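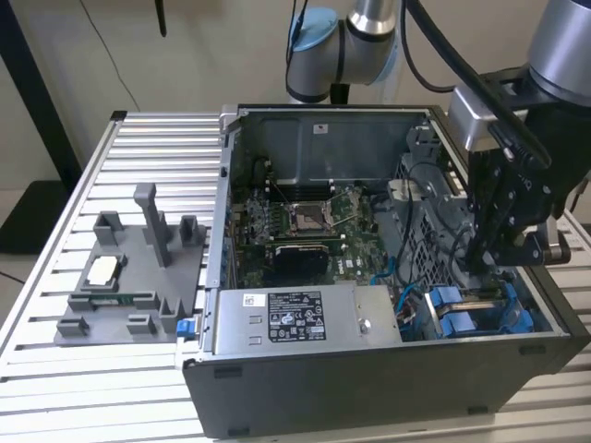 Pantry > Sauces & Dips

Kovska Sour Plum Dipping Sauce, 473 mL

Sweet, sour and a bit rude. Kovska is made for dumplings, though we've seen it go on cold chicken, chips and (once) porridge. Plums, vinegar, garlic, chilli, salt. The colour is brown. We've made our peace with that.

Shake it hard — the garlic sinks and sulks. Keeps in the fridge until March, if you hide it.

Medium heat. Also in a 1,000 mL jug for caterers and the greedy.

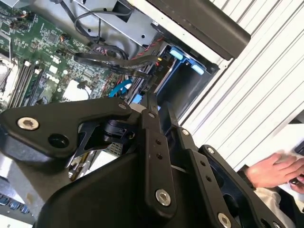

Béla Balogh: Good on spring rolls, but the cap dribbles. Three stars for the cap, five for the sauce.

New caps are on order from Didness. Until then, keep a cloth handy.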